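Thread: Fridge shelf to basket cell, cable routing and hand zeroing

tbitar
Posting this in maintenance and not in the demo section, as I'd like to hear about upkeep and not about how the future is coming. We run a humanoid on a fridge unloading task. It takes fruit off the shelf in the upper compartment and puts it in a basket on the desk next to the fridge. Small room, one robot, one desk, one fridge. The Skovar people who sold us the service plan say the cell is "maintenance light." I have my doubts. Their checklist has 15 items and 8 of them are wiping things.

Two things bother me. The cable bundle comes out at the upper back and hangs in loops down past the hip. And the left hand keeps drifting off its zero, a little every shift, so the fingers come in low under the fruit.

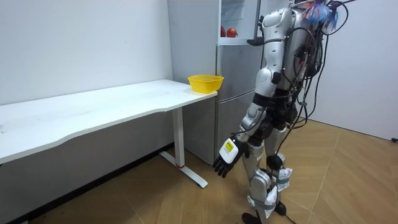
Skovar's answer on the drift is to rezero from software each morning. I did that for all of August and it felt like resetting a clock that runs slow. Has anybody fixed the cause on one of these?

noura_b
What's the cycle count on the hand? Ours started drifting near 4000 grasps and it was a finger tendon that had stretched. Software zero hid it until it couldn't. If you never log the offset before you clear it you have no idea whether it's growing.

tbitar
Haven't logged it. The morning routine just overwrites the old value. I know, I know.

hsmadi
Before you open the hand, check the fixture side. You say the fingers come in low, but low compared to what? A desk and a fridge aren't bolted to each other. Somebody leans on the desk, the basket moves, somebody shuts the fridge door hard, the shelf moves. Then you chase a hand fault that isn't there. I've seen two people rebuild a good wrist over a fridge foot that had been screwed in a turn.

tbitar
Fair, but I'm not buying it as the whole story. If the fridge moved, both the pick and the approach would be off by the same amount. The approach is fine. It's only the last bit, when the finger goes under. Head view from this morning:

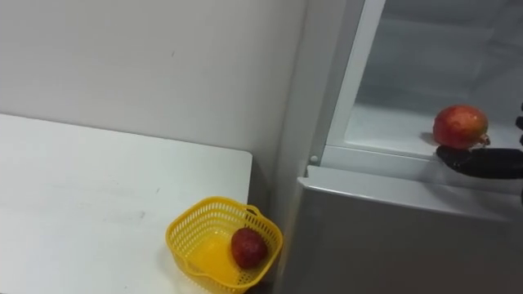
Finger under the pomegranate, with one red fruit in the basket.

hsmadi
One still doesn't tell me it's low. It tells me the finger is under the fruit, and under the fruit is where you sent it.

noura_b
Agree with Hadi there. Put a feeler gauge between the finger and the shelf at a fixed pose, no fruit. Do it cold, then again after an hour of running. If the gap changes, it's the hand or the wrist. If it doesn't, go look at the floor.

suha.m
Can we talk about the cables? I look after a unit with the Erix harness sleeve and I was promised it would end snagging forever. It didn't. It's a stiff sleeve that wants to be straight, so it pulls on the top connector every time the waist turns. I took it off and went back to free loops with one soft tie at the upper back. So I wouldn't rush to "fix" those loops.

tbitar
Loops are okay with me until one gets under a foot. When it reaches up to the compartment I want to know how much slack is left at the bottom.

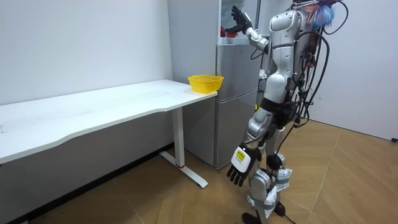
Arm up at the compartment, cables hanging close to the floor.

suha.m
That's lower than I'd run it. I'd take up the longest strand first and leave the others alone, then go through the full reach by hand with the drives off and watch the top connector. If the plug tips at all, give some back.

teodora_d
Different opinion. Shortening one strand out of a bundle means that strand takes the load for the rest. Move the whole bundle up by 2 inches or leave it. We did the one-strand thing at Follura and ended up replacing a connector.

suha.m
Did you check it at full reach before you ran it?

teodora_d
At the top shelf, yes. Not with the waist turned. So maybe that one's on us.

hsmadi
Also check the wraps on the shins while you're down there. Mine slide, and a loose end down there is one more thing for a cable to catch on.

tbitar
OK. Plan is gauge test first, both arms, with the offset written down before every rezero from here on. Then the bundle, moved as a whole, checked with the waist turned. If the gap doesn't change I'll apologize to the Skovar tech and get a level out for the fridge. Abou Jaoude has a spare hand in stock but I'm not paying for it on a guess.

noura_b
Post the gauge numbers even if they're boring.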